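3.2 Cell layout and maintenance procedure

The Nemholm cell consists of a two-armed mobile robot and one yellow metal shelving unit with three levels. The left arm carries a black multi-fingered hand and the right arm a gripper in a white housing. The two end effectors were kept different on purpose: the hand is used for rounded parts, the gripper for flat items that have to be taken from between two shelves. Task planning runs on the Plilto scheduler, and the arm controllers use the joint limits set at commissioning.

Parts are assigned to shelves by shape. Metal canisters go on the top shelf, in a row along the front. The shoe-shaped trays go on the middle shelf toward its right end, where the right arm reaches them with the least wrist rotation. The left portion of the middle shelf is kept clear so that the hand can pass in front of it. A white bin stands low on the right side of the cell, under the working range of the right arm. Its position affects the lowest approach paths and is therefore entered in the collision model together with the shelf frame.

The glossy shelf faces caused most of the early faults. Ceiling lights reflect from them in pale streaks, and the depth estimate near a streak was often wrong by more than the clearance of the lower gripper finger. In the first test block, 9 of 90 tray approaches were stopped by the force limit after the finger touched the shelf edge. Two changes were made. The head camera exposure was fixed at a lower value, and the height of each shelf edge is now measured by touch at the start of a shift and stored, so that the planner no longer takes it from the depth image.

Gripper care follows a cycle count. After every 300 grasps the arm is moved to its service pose, power to the jaw is removed, and both fingers are wiped and checked for side play. The finger screws are tightened to the value on the service sheet. If play remains, the finger pair is replaced as a set and the tool center point is calibrated again before the cell is released. The hand is checked at the same stop by opening and closing each finger separately at low speed and comparing the joint readings with the stored trace. Tharushi Kumarasinghe wrote the check routine, which was adapted from one used on the Soliman cell.

Figure 4 gives the view from the head of the robot with both end effectors at the shelf. All settings reported in this section are those in force from March 2022. The shelf was not moved during the trials, and the touch measurement was repeated after each finger replacement.

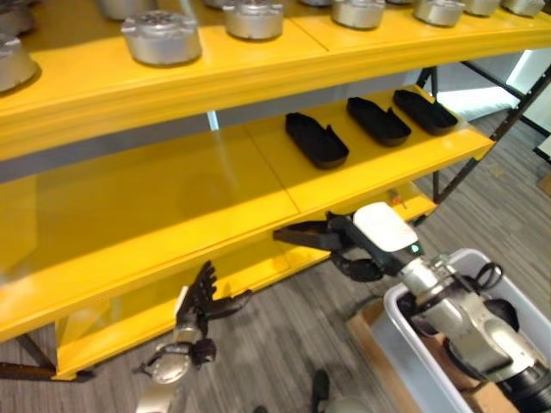
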